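Masatard Short-Scale Bass, by Dalsgaard

I don't trust short-scale basses, as a rule. Most of them are toys with a thick E string that flaps like a clothesline. So when the shop took in a batch of the Masatard, I plugged one in expecting to send the lot back. I didn't, but I still have doubts, and they're on this page with everything else.

What you get for $400

Bolt-on neck, one split pickup, one volume knob, one tone knob. Dalsgaard says the tone control is "voiced for vintage warmth." It turns the treble down. The neck is good — better than it has any right to be — and the frets on ours had no sharp ends. The tuners are stiff and I would swap them before a gig. 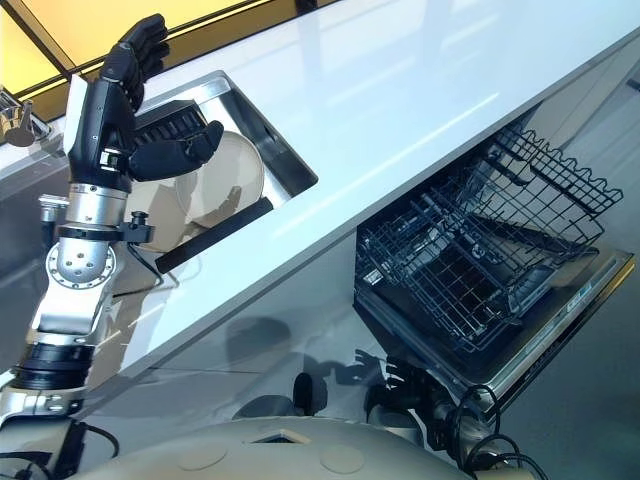
Sound

Thick in the low notes, a bit dull up high. Flatwound strings help if you play soul or old country. If you slap, keep walking. The maker claims it "sits in any mix," and I have yet to meet the bass that does. Ours fought with a loud guitar amp and lost.

Who should buy it

Guitar players who need a bass for home recording, people with small hands, anybody whose shoulder hurts. If you already own a decent full-size bass, I can't see what this adds apart from another case in the hallway. The gig bag is thin, by the way. Budget for a real one.
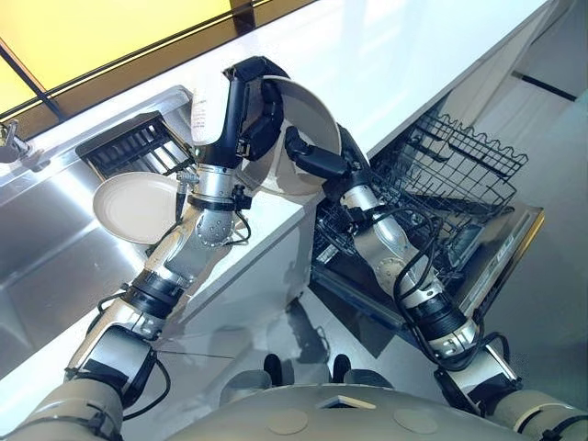 Will regular long-scale strings fit?

Buy a short-scale set. Long strings can be cut down, but the thick part may end up wound around the tuning post, and the E string can break there.

Comments (3)

lowendlarry: Had mine since August. Agree about the tuners. The E drifts flat by the second set.

mudflap_66: $400 for one pickup? I paid less for my first car.

tessplays: Switched from guitar and love it, sorry to the skeptics! Gig bag zipper is already going though

Related items

Vana Flatwound Strings, Short Scale
Holivus 2000 Practice Amp
Dalsgaard Padded Bass Strap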